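4. What happened when the vending machines changed

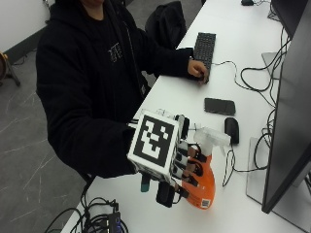
Figure 2. At the desk. Photo: Toseo project.

I should say at the start of this section that I went in expecting the vending machines to be the boring bit. The canteen was where the arguments were, and the canteen is where most of the earlier work on campus food has been done. But when I sat down with the sales records from Wamis, the firm that runs the machines on our two sites, I found I kept going back to them long after I'd meant to move on to the till data.

A quick reminder of the set-up, for anyone who has skipped Section 3. In April the catering office moved all crisps and chocolate to the bottom two rows of each machine and filled the eye-level rows with nuts, oatcakes, dried fruit and a range of small pots from a supplier called Veloso. Nothing was taken away and no price was changed. That matters a good deal, as a lot of the schemes people compare ours with did both at once, and then you can't tell whether it was the price or the shelf that did the work. We had records for 3638 purchases across the study period, and 145 staff and students filled in the short survey that went with them. The survey was voluntary and I'll come back to what that does to the answers.

4.1 Where people bought

The first thing I looked at was place. The Henix building has machines on the ground floor, by the lifts, and another up on the third floor outside the open-plan offices. I had assumed they would behave in much the same way – same stock, same layout, same people going up and down past them. They didn't. The ground-floor machines are used by people on their way somewhere else, and those people seem to press the button they have always pressed. Moving the chocolate down made hardly any odds to them. If you already know you want a particular bar, you'll bend down for it.

The third-floor machine was another story. Sales from the eye-level rows went up within the first fortnight and stayed up until the end of the study. My own reading is that people who come out of an office for a break will stand and look for a bit, and whatever is in front of their nose has a fair chance. Several survey answers said something along those lines. One person wrote that they "only go to the machine to get away from my screen, so I'll eat whatever's there", and I have thought about that sentence more than any of the numbers.

I would be careful about making too much of one machine, though. It serves a small group of regulars, and if a few of them happened to decide in April that they were going off crisps, I'd see just the pattern I have described. I can't rule that out with the data I've got.

4.2 Time of day

Most of the movement was in the afternoon. Before eleven in the morning the machines sell mainly drinks, and those were left where they were. The stretch between three and five is when the snacks go, and it is also when the new rows did best. I was surprised by this, because the usual story (and I've told it to students myself) is that tired people go for sugar. Some did, of course. But the afternoon was also when the Veloso pots sold, especially the chickpea one, which I had privately written off.

There is a dull explanation that I ought to mention. The canteen stops serving hot food at two, so anybody who missed lunch turns up at a machine hungry and wants something closer to a meal. A pot with a spoon in the lid looks more like a meal than a packet of crisps does. If that's right, then what I am calling a shelf effect in the afternoon is partly a late lunch effect, and another site with longer canteen hours might not see it at all. We asked about missed lunches in the survey, but the question was badly worded (my fault) and people took it to mean that day, that week or in general. I have left those answers out.

4.3 What people said and what they bought

The survey was cheerful reading. On a scale of one to 5, where 5 meant "very happy with the change", the most common answer was four. People liked the idea of having better things on offer, and they said so even when they also told us they never bought them. I don't think anyone was fibbing. You can be glad that there are oatcakes in the world and still want a chocolate bar at half past three – I'm the same.

It does mean that approval is a poor guide to sales. If the catering office had only run the survey, they would have called the whole thing a hit. If they had only looked at the ground-floor machines, they would have gone back to the old layout by the summer. I'd ask anyone planning a scheme like this to collect both, and to keep the machines separate in the records instead of adding them up by site, as Wamis did by default until we asked them to stop.

The complaints were fewer and mostly practical. The pots were thought dear. The dried fruit jammed. A handful of people objected to being "managed" by a snack machine, and I have some sympathy, although the old layout was somebody's choice as well and it had simply been there long enough to look natural.

4.4 A note on the missing weeks

Two machines were out of order for part of the period, and the records for those weeks are blank. I have not filled the gaps with estimates. I did try it with the weeks on either side averaged in, and the pattern for the third floor looked the same, but the ground-floor figures wobbled enough to make me uneasy. The tables in Section 5 use only the weeks when every machine in the building was working.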